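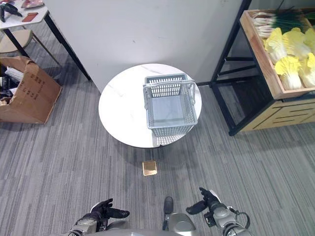
A light gray shopping basket with its handles folded up.

Tutmont grocery would like its baskets back, please

12 Aug 2020

TUTMONT – The Hollmann grocery on Mill Street bought 300 hand baskets when it reopened after its remodel. A count last week found 80. The store has declared an amnesty, and for the next 10 days anyone who comes across a basket at home may bring it back without being asked how it got there.

"I don't want to hear the story," said Fadi Nseir, who manages the store. "I've heard the stories. Everybody was going to bring it back on the next trip."

Tutmont has 1044 residents according to the sign at the town line, which has not been repainted in some time. Even with a generous allowance for babies and for people who shop in the next county, that puts a basket within easy reach of most kitchens. Nseir said he had been braced for a few losses a month. What he got was a slow leak that nobody at the registers spotted until this June, when a Saturday crowd used up the stack by the front doors before lunch and shoppers started carrying things in their hats.

The cause is not much of a mystery. Hollmann stopped giving out free plastic bags in the spring and now sells paper ones at the register. Shoppers were told to bring their own bags, and a good share of them did, except on the days they forgot. On those days the basket was already in their hand and already full, and the parking lot was right there.

After that, the baskets found work. They turned up on porches holding garden gloves and in mudrooms holding shoes. One spent several weeks at the Little League field with the batting helmets in it, in plain view of Nseir, whose nephew plays second base.

"I sat behind it for four games," he said. "I thought, that's a nice basket."

The subject got its first real airing on Dadinside, a local message board set up for fathers of small children and now used by pretty much everyone to complain about the water pressure. A post asking whether it was "technically stealing if you still shop there" drew replies for three days. Opinion split between those who felt that it was, those who felt that the price of peaches had already covered it, and one man who wanted to know whether the baskets were dishwasher safe. They are, by several accounts, if you take out the top rack.

The store did look at other ways of keeping track. Prodness, a company that sells anti-theft gear to small retailers, offered a tag that would set off a chime at the door whenever a basket left the building. Nseir ran a trial with a handful of them. The chime went off as promised. Customers assumed it was a greeting, and a few waved.

There was also talk of a deposit, with a coin slot on each basket like the ones on carts at bigger stores. The Hollmann family, which has owned the place for three generations, turned that down at once. A coin slot was tried on the carts back in the nineties and is still brought up at funerals.

That left asking nicely. A table has gone up inside the front entrance with a handwritten sign reading "Baskets, no questions." There is no list and no sign-in sheet, and the cashiers have been told to look at something else while a return is in progress. Drop-offs can also be made after closing at the side door by the propane cage, a spot picked for its poor lighting.

Returns on the first morning were steady, if shy. One woman walked in with a basket, did her full week's shopping with it, unloaded at the register, and then set it on the amnesty table with some ceremony. A teenager brought in a stack of five and said they were from "the whole street." One basket came back lined with gingham and fitted with a bow. Nseir plans to leave the bow on.
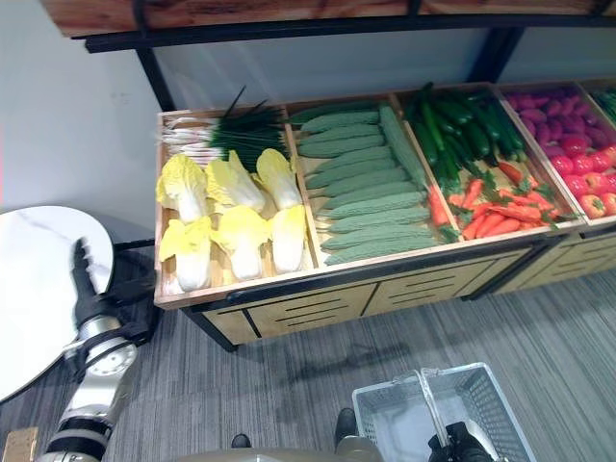

Artificial napa cabbages in a wooden display stand.

The hardest-hit part of the store, oddly, has been produce. Without a basket, people tend to buy what they can carry in two hands, and Nseir says a large cabbage takes up both of them. Sales of anything round have been soft all summer. Cereal has done fine, as has anything that comes with its own handle. He has moved the onions closer to the registers and says it has helped a little, though one got loose last Thursday and made it as far as greeting cards.

Some shoppers have adjusted. A retired couple now work the aisles as a team, she choosing and he holding, an arrangement both described as temporary. Others push a full-size cart for a quart of milk and a lemon, and this has made the canned goods aisle hard to get through between four and six.

Asked what will happen once the amnesty runs out, Nseir said that nothing would. The store is not going to knock on doors, and the sheriff's office, contacted for this item, said it had no plans to look into baskets and asked that the question not be repeated. A deputy then inquired whether the side door was open on Sundays.

It is. Returns are taken every day during store hours, and at the side door until ten at night. Baskets need not be clean, but Nseir would be grateful if they were empty. The one from Tuesday had a turtle in it, and the turtle's owner is asked to stop by the customer service desk.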